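双臂积木组招人：想看机械臂把方块放歪的同学请进
Foltden 学生机器人社 · 八月暑期项目 · 招操作员、标注员、写代码的和一位愿意管线缆的
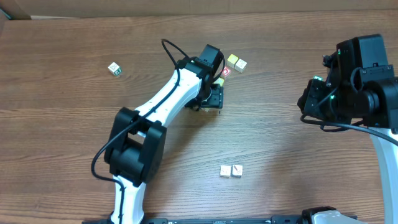 一、我们在干什么

先说清楚，免得有人奔着人形机器人来，最后对着一张木桌子生闷气。

我们组做的事情是让两条机械臂在桌面上摆弄小方块。抓起来，放下去，排成一排，递给另一条臂，按要求分类。方块是那种小朋友玩的，有黄的，有白的，有的面上印着图案。你家表弟三岁就能做得比它们好，而且不需要供电。

项目代号叫 Zhong。很多人问是哪个“Zhong”，是“中”还是“终”还是“重”。起名的学长毕业之前没有交代，组里现在分成两派，一派认为是“抓中了”的中，另一派认为是“终于抓中了”的终。新成员入组之后可以自由站队，也可以创立第三派，只要别在组会上讲超过五分钟。

技术上讲，我们走的是模仿学习的路子：人遥控机械臂做一遍，系统把画面和关节角度记下来，攒够了再拿去训练，然后看模型自己能做成什么样。听上去很前沿，落到日常就是一个人坐在那里，一遍一遍地把方块拿起来再放回去，另一个人在旁边按“保存”或者“作废”。上学期我们录了 2133 条演示，其中有多少条是能用的，请入组以后再问，我们希望你是带着热情进来的。

八月这一轮的目标有 2 个。一个是双臂交接：左臂拿起一块，递到右臂的夹爪里，中间不落地。另一个是按图案挑块：说要哪块就拿哪块，别拿旁边那块。后一个听着容易，等你见过模型在两块白方块之间犹豫半分钟，然后义无反顾地夹住了空气，你就会对“容易”这个词有新的认识。

二、招什么人

操作员，若干

主要工作是遥控。需要手稳、耐心好，能接受一个下午都在做同一件事。打游戏厉害的同学我们欢迎，但请有心理准备：游戏里的角色按一下就动，我们的臂按一下会先想一想。往年表现最好的操作员是学篆刻的，第二好的会织毛衣，电竞社来的那位第三天说手腕疼。

操作员还要学会一件反直觉的事，就是别太快。你快，机械臂跟着快，数据里就全是抖的。组里有句老话叫“像给猫剪指甲那样操作”，没养过猫的同学可以先去别人家体验一下。

标注员，若干

看录像，给每条演示打标签：成没成，抓的是哪块，从第几秒开始不对劲。适合喜欢在弹幕里挑错的人。不需要任何编程基础，需要的是在看到第一百次“差一点就夹住了”的时候，依然能够冷静地点下“失败”。

我们吃过标注心软的亏。有位前成员觉得机械臂“已经很努力了”，把一批碰到但没夹起来的全标成了成功。模型学得很快，从那以后它也认为碰一下就算数。那批数据后来重标了整整一周。

写代码的，两到三人

会 Python，用过 Git，知道什么叫“在我电脑上是好的”以及为什么这句话在组会上不能说。读过一点机器人学或者机器学习的课更好，没读过但愿意看文档也行。会有人带，不过带你的人自己也在看文档。

具体的活包括：训练脚本、两条臂的时间同步、录制界面的改版。录制界面目前的“保存”和“作废”两个按钮挨在一起，颜色一样，是上一任开发者留给我们的精神遗产。你的第一个任务大概率就是把它们分开。

线缆与硬件负责人，一人

这是全组最重要也最没人报名的岗位，所以特意给了“负责人”的头衔。

机械臂身上是有线的，臂一动，线也跟着动。你的职责是保证线有足够的余量，不绞、不绷、不挂住方块，并且在操作员说“它怎么不听话了”的时候，第一个走过去看插头。除此之外还要管夹爪螺丝的松紧、关节校零、备件登记。会用内六角扳手即可，能把内六角扳手放回原处的优先，并且优先很多。

三、你能得到什么

没有钱。写在前面是为了节约大家的时间。

有的是：
一段能写进简历的经历，措辞可以商量，但“主导研发新一代通用机器人”这种我们不签字；
两条随便你用的机械臂（要先登记时间段，“随便”是指登记之后）；
综合实践学时，满勤按 50 学时认定，缺勤照扣，扣的规则在报名表背面，字有点小，请看；
指导老师 Zhuoran Fan 每周一次的答疑。范老师人很好，问题也很多，通常答疑结束的时候你带走的疑问比带来的多；
组里的零食柜。零食柜的补货规律至今没有被任何模型成功预测。

另外，秋季我们会报名 Rasstead 杯校际桌面操作赛。暑期留到最后的同学自动进入参赛名单候选。去年我们也参加了，成绩是完赛。今年希望能在“完赛”两个字后面再加点别的什么。

比赛的场地用的是主办方的桌子，和我们的桌子颜色不一样。这件事我们是去年到了现场才知道的，模型也是。所以今年八月会专门拿出时间来练换桌布、换灯光、换方块摆法，操作员请不要问为什么昨天刚摆好的今天又全打乱了，就是故意的。

四、时间和地点

项目从八月初开始，一共 14 次活动，每次一个下午。其中前两次是培训，讲安全、讲遥控、讲怎么优雅地按急停。培训必须到，缺了培训的人不能单独碰机械臂，这一条没有商量余地，范老师亲自来说也没有，何况这条就是她定的。

地点在工训楼东侧的 Grurkimach 实验室。名字不太好念，问路的时候建议直接说“有机械臂的那间”。门口写着“请轻关门”，请真的轻关，门框和放桌子的那面墙是连着的，一摔门，正在录的那条就白录了。

空调可以用。遥控器归线缆负责人保管，这也算是该岗位的隐形福利。

五、几条规矩

臂在动的时候手别伸进去。方块掉地上了也别伸，让它掉着，先按暂停。

长头发扎起来，挂绳、耳机线摘掉，宽袖子卷上去。

饮料放门口的架子上，不要放在桌上。桌上有一圈洗不掉的奶茶印，我们拿桌垫盖住了，不代表可以再来一圈。

方块是数据集的一部分，不能带走，不能拿来压纸，不能在上面画画。印着图案的那几块尤其不能，识别就靠那些图案。想要方块的同学，网上很便宜，自己买。

作废就是作废。演示录坏了请直接按作废重来，不丢人。录坏了还保存，三周以后全组一起丢人。

六、怎么报名

把下面几样发到社团报名信箱，地址在社团公告页最底下：

姓名、年级、专业；
想报哪个岗位，可以报两个，四个都报的会被默认分去管线缆；
八月里哪些下午来不了；
两三百字，写一件你重复做过很多遍、最后做成了的事。可以跟机器人没有关系。去年有人写练颠球，有人写考科目二，我们都认真看了。考科目二那位现在是操作组的骨干，倒臂入位的水平确实高。

请不要发作品集压缩包，尤其不要发需要另外下载解压软件的那种。

报名截止到2022年7月29日晚上十二点。截止以后会有一次很短的面谈，形式是坐到机械臂前面遥控十分钟，任务是把一块方块从桌子一头挪到另一头。挪不过去不影响录取，骂机械臂也不影响录取，拔电源会影响。

七、可能会问的

大一可以报吗
可以。准大一也可以，只要你人八月在学校。

文科可以报吗
可以。操作员和标注员都没有专业要求。篆刻那位就是美院的，前面说过。

需要自己带电脑吗
写代码的请带。其他岗位用实验室的机器，开机比较慢，建议先按电源再去放包。

能只来几次吗
报操作员的话，少于八次就别报了。手感刚上来人就走了，数据里会多出一种只有你会的风格，模型学得很困惑。标注员可以灵活一点，录像什么时候看都是那样。

会不会很无聊
会。有几个瞬间不会，比如模型第一次自己把方块递过去、另一条臂也真的接住了的那一次。当时在场的四个人全都忘了按录制。

还有别的问题找组长 Leandro Espinoza，他多半在实验室，多半在找内六角扳手。他中文很好，只是解释坐标系的时候会突然切回西班牙语，配合手势基本能听懂。发邮件也行，回得慢，标题里写上“线缆负责人”会回得非常快。

Foltden 学生机器人社 Zhong 项目组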